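4.2 Attendance and staffing at the after-school clubs

The study covered two clubs, one at Goncombe and one at Wasollow, both open to children from nursery age to the end of primary school. Between them they had 258 children on the register in September. Of these, 217 came often enough to be counted as regular members under the rule given in section 3. The rest were left out of the tables but kept in the interviews where a parent had agreed.
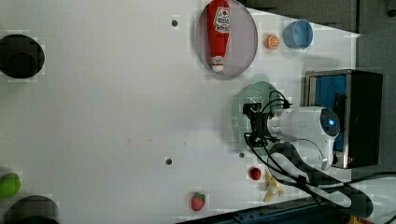

Figure 3a. Tabletop with plate, ketchup bottle, orange slice and bowl.

Both clubs ran a homework hour first and free choice afterwards. At Goncombe the homework hour was led by a paid tutor. At Wasollow it was shared among the play staff, who took turns by week. Parents at both sites said that the fixed hour mattered more to them than the subject covered, as it meant that reading had been done before the child came home. Staff were less sure. Several said that younger children were tired by then and would have done better with a story or a game.

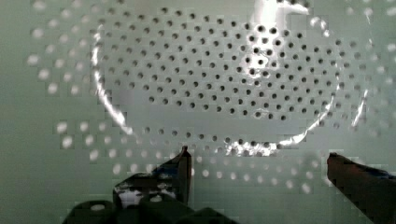

Figure 3b. Close view of a perforated surface with small round holes.

Funding differed too. Wasollow received a grant of £2000 from the Tsakiris fund, spent mostly on books and on a second member of staff for the early years room. Goncombe charged a small weekly fee and had no grant. We found no clear link between the fee and attendance, though families who left during the term were not always reached.

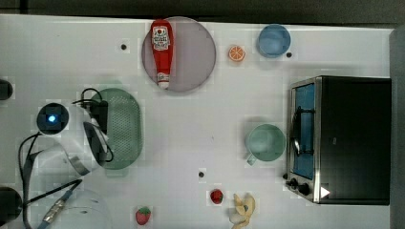

Tane Tipoki disagreed with this reading when shown a draft, saying that a fee puts families off before they ever sign up, so a register would never show it. We accept the point. Our data begin at enrolment and cannot speak to families who did not enrol.

The Darkier reading scale, marked out of 100, was used at the start and end of term. Scores rose at both clubs, but there was no comparison group, and some rise would be expected over a term of ordinary schooling. Children who joined late were tested once only and are reported separately in section 4.3.
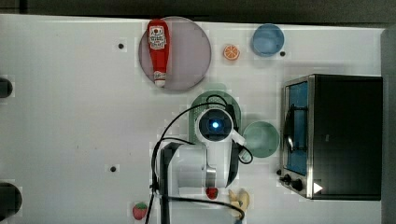
Figure 3c. Tabletop seen from directly above, with robot arm.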